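Section 5. Preparing a Desktop Computer for Storage or Transfer

Applies to: all desktop computers issued by Feltura to the Wusdale and Mindel offices
Revised: 27 October 2021
Section owner: Aurelia Eder, Equipment Services

## 5.1 Purpose of this section

This section sets out how a desktop computer is taken out of use, cleaned, packed and recorded before it goes to the storage room at Wusdale or to another office. It replaces the two-page notice that was posted in the mail rooms at both sites. Staff who still hold a copy of that notice should discard it, as the form numbers printed on it are no longer valid.

The procedure covers the computer itself, its power cord and any keyboard or mouse issued with it. Monitors are covered in Section 6. Portable computers are collected by Equipment Services and must not be packed by the person returning them.

## 5.2 Before you begin

Allow 30 minutes for each computer. You will need:

- the Equipment Transfer Form (Form 28), one for each computer
- a soft, dry cloth
- a soft brush
- a grounded wrist strap, available from the equipment desk
- a carton of the correct size, with foam corners
- packing tape and one address label

Confirm that the user's files have been copied to the department's shared drive. The supervisor signs the first box on Form 28 to show that this has been done. Equipment Services does not recover files from a computer after it has been received, and storage media may be erased without further notice.

> **Note:** If the computer belongs to a department that is being merged or moved, ask Wayne Pelletier at the equipment desk for a cost code before filling in the form. Forms with an expired cost code are returned to the sender.

## 5.3 Disconnecting the computer

1. Save all open work and shut the computer down using the normal menu command. Do not hold the power button to force it off unless the computer has stopped responding.
2. Wait until the fans have stopped and all front lights are out.
3. Switch off the power strip at the wall, if one is fitted.
4. Unplug the power cord from the wall outlet and then from the back of the computer.
5. Press the power button once and release it.
6. Disconnect the remaining cables one at a time. Hold each cable by its plug. Network cables have a small plastic clip that must be pressed in before the plug will come free.
7. Leave the network cable and the monitor cable at the desk. They remain with the workstation.
8. Coil the power cord loosely and fasten it with a paper tie.

> **Caution:** Do not lift a computer that still has cables attached. Damage to wall outlets and desk ports is charged to the department that occupies the desk.

## 5.4 Removing dust

Computers that have stood on the floor collect dust at the front vents and inside the case. Light cleaning is required before a computer is placed in storage. Departments may carry this out themselves if a member of staff has attended the equipment briefing given by Seraina Leitner. All other departments should mark "cleaning needed" on Form 28 and go directly to 5.5.

1. Place the computer on its side on a clean, firm table, away from food and drink.
2. Put on the wrist strap and attach it to the grounding point on the table.
3. Undo the screws that hold the side panel and set them in a cup or tray. Slide the panel back and lift it away.
4. Brush dust from the vents toward the outside of the case. Use short, light strokes.
5. Hold the blades of any fan still with one finger while you brush it.
6. Do not use the cloth on any circuit board. The cloth is for the outer case only.

Household vacuum cleaners are not permitted for this work. The Zürcher bench cleaner at Wusdale may be reserved through the equipment desk, and must be returned with its filter emptied.

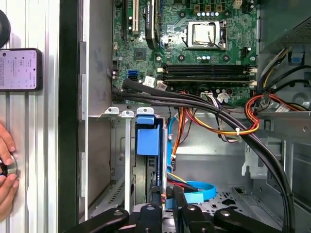

The person doing the cleaning should not remove, press or adjust any part fixed inside the case. Loose screws, cracked plugs or signs of heat damage are to be written in the remarks box on Form 28 and left as found. A computer with heat damage must not be switched on again, and the words "do not connect" should be written across the top of the form.

When the brushing is complete, refit the side panel and tighten the screws by hand. Wipe the outer case with the dry cloth. Liquid cleaners and alcohol wipes can fade the printed asset tag and should be kept away from it.

> **Note:** A tag that cannot be read must be replaced before the computer leaves the building. Replacement tags are issued at the equipment desk on presentation of the original purchase record or a signed statement from the supervisor.

## 5.5 Packing

1. Choose a carton that leaves space for foam on every side. Cartons that held paper or catering supplies are not accepted.
2. Fit foam corners to the lower edge of the computer and lower it into the carton upright.
3. Fit the upper foam corners. The computer should not move when the carton is tilted gently.
4. Place the keyboard, mouse and power cord in a separate bag and lay it flat on top of the foam. Nothing may be packed inside the computer case.
5. Fold the top copy of Form 28 and place it in the carton. Keep the second copy.
6. Close the carton and seal the center seam and both ends with tape.
7. Attach the address label to the top and write the asset number on one short side, in figures large enough to be read from a shelf.

Cartons may be stacked two high while they wait for collection. They must not stand in a corridor, on a stair landing or against a radiator.

> **Caution:** A packed carton should be moved on a cart. Staff who have no cart on their floor may borrow one from the mail room and should sign for it.

## 5.6 Collection and delivery

Collections are made from the mail rooms at both offices. Requests received before noon are normally met on the next working day. During November, when the yearly equipment count takes place, collections from Mindel are limited to one run a week and departments should plan their moves accordingly.

The driver checks that the asset number on the carton matches the number on the second copy of the form, then signs that copy. The department keeps the signed copy until the transfer appears in the equipment register. If the carton is going to another office, the receiving supervisor must be named on the form. "Front desk" and "reception" are not sufficient.

## 5.7 Storage conditions

The storage room at Wusdale is kept locked, and access is arranged through Rosalie Reisinger. Cartons are shelved by asset number, beginning at the door. The equipment register currently lists 1,311 items for the two offices, including those in storage, and the shelf position of each stored item is entered on the day it arrives.

The following conditions apply:

- Cartons are placed on shelves and never directly on the floor.
- Temperature is read and logged each morning by the person who opens the room. A reading above 28 °C is reported to Building Services.
- A computer held for longer than one year is reviewed by Equipment Services and may be reassigned or withdrawn. The department that sent it is told in writing 30 days before this is done.
- Departments may not hold unused computers in their own cupboards as spares.

## 5.8 Returning a computer to use

1. Request the computer by asset number, or by type if any computer will do.
2. On delivery, check the carton for crushed corners or open tape before signing. Write any damage on the driver's sheet.
3. Leave the sealed carton in the room where it will be used for at least two hours in cold weather — longer if it has come from an unheated vehicle.
4. Unpack the computer and keep the foam corners with the carton. Both are returned to the mail room.
5. Connect the keyboard, mouse, monitor and network cable. Connect the power cord last.
6. Switch on the computer and let it complete its updates. This can take most of a morning, and the computer should not be switched off while updates are in progress.
7. Sign the second copy of Form 28 and send it to the equipment desk.

If the computer does not start, check the power strip and the switch on the back of the case, where there is one. If it still does not start, disconnect it and report the asset number to the equipment desk. Do not open the case to look for a fault.

## 5.9 Exceptions

Requests to depart from this procedure are made in writing to Valentin Steiner, who will reply within five working days. Approval given for one transfer does not extend to later ones, and a copy of the approval must travel with the form.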